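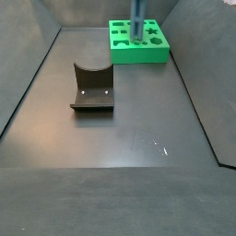
Checking and resetting the peg-in-hole cell

This procedure covers the enclosed insertion cell with the blue two-finger gripper, the green foam target block and the black L-shaped holder. Carry it out after a finger change, after the block has been swapped, or when the log shows more than five failed insertions in a shift. Allow 40 minutes for the full sequence.

Tools and parts

2 mm hex key
Small flat-blade screwdriver
Lint-free cloth and isopropyl alcohol
Vacuum with a brush nozzle
Feeler gauges
Spare foam block (Wotwood part 206)

Step 1: Park and isolate

Jog the gripper straight up until the fingertips are well clear of the top of the block. Do not move sideways while the tips are below the top face. A lateral move of even a few millimetres will tear the edge of a cavity, and the block then has to be replaced. Open the fingers, turn the mode key to Manual and lock out the drive supply.

Step 2: Clean the floor

Vacuum the enclosure floor, working from the back wall towards the front panel. White specks tend to collect on the open floor in front of the block - lift them with the nozzle before wiping, or they will scratch the surface. Wipe down with a damp cloth. Scuffs on the side walls can be left alone unless they fall inside the vision mask.

Step 3: Check the holder

The holder is fixed through its base plate by two screws, one on the left and one on the right. Nip both up evenly by hand. The curved saddle along the top of the upright must be free of burrs; run a cloth across it and look for snagged fibres. If the holder has shifted, loosen both screws, square it up and retighten before going any further.

Step 4: Check the block

Press down on each corner in turn. Any rocking means there is debris underneath. Inspect the star and the arch first, as their narrow sections wear fastest. The cluster of small round holes needs a torch. Orientation matters: the star and the hexagon go on the right, with the hexagon nearer the front panel.

Step 5: Re-teach the reference

Restore power and select Skornlow Teach, program 3,338. Close the fingers and check the gap at the tips with the feeler gauges against the value on the cell card. Lower the gripper at the slowest jog speed, watching it from two sides. Stop at first contact, back off, correct X and Y, then descend again. Store the point only when the fingers enter without deflecting the foam.

Step 6: Return to service

Run five dry cycles at reduced speed, then five at full speed. Record the block part number and the new offsets on the Magnusson service sheet. If an offset has moved further than the limit on the cell card, check the finger mounts before releasing the cell.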